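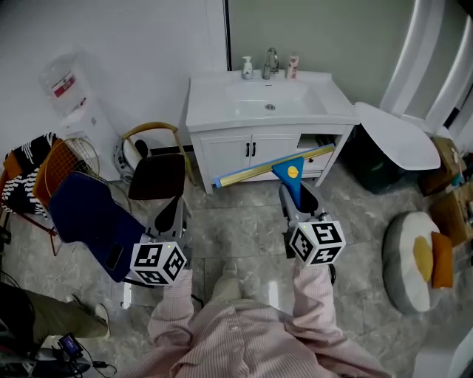
I've been promising a proper update on Ritum for ages, so this month you get one! Ritum is our project on wiping and scraping, the kind of task where a robot has to keep a tool pressed against a surface the whole way across. We collect the demonstrations with hand-held grippers, one for each hand, and a person does the job at a sink the way they'd do it at home. The squeegee with the blue triangular handle has become our main tool, and I've grown weirdly fond of it. Each gripper wears a white cube with black-and-white markers on its faces, and we use those to work out where the hand was and which way it was turned. That gives us a path the robot can learn from, without anybody having to drive a robot arm through a bathroom (I've tried, never again).

So, what's new. Until June we were training on the gripper path and the head camera view together, and feeding the model everything from the moment the person picked up the tool. It learned to carry a squeegee beautifully. It was pretty hopeless at putting the blade down flat. One end would touch, the other would hover, and you'd get a nice clean stripe next to a big wet one.
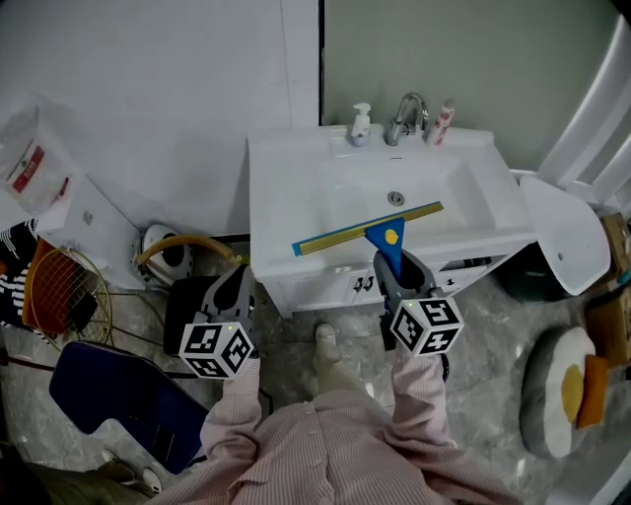 Yulan Gu had the idea of splitting each demonstration into the approach and the stroke, and giving the stroke its own small model that only cares about the angle between the blade and the surface. We call that part Remum. I was skeptical, I'll admit it, mostly because I was the one who'd have to relabel everything. We had 554 demonstrations. I relabeled 500 of them and threw out the rest, where the marker tracking dropped out in the middle of a stroke.

And it helped a lot! On the test sink the robot now gets the whole blade down in 80 percent of its tries. Corners are still bad. Round the faucet it gets timid and stops short, and we haven't decided if that's a data problem or if the approach model is just handing over too early. My money's on the handover.
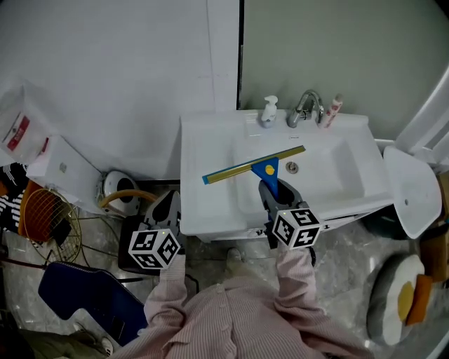 By Wanting Lü
Ritum project notes, 2023-09-14

A few people wrote in after the last issue to ask why we bother with both hands when one of them often has nothing in it. Fair question! The free hand does more than you'd think over a whole session: it moves a bottle, steadies the counter, wipes up a drip. We'd like the robot to learn when to leave that hand alone, too, so we record it the entire time.

Next up are 3 new surfaces, starting with a mirror, and then I want to try the same split on a sponge, which bends and will probably ruin my week. If you have a strange sink and don't mind us scraping at it for an afternoon, write to me.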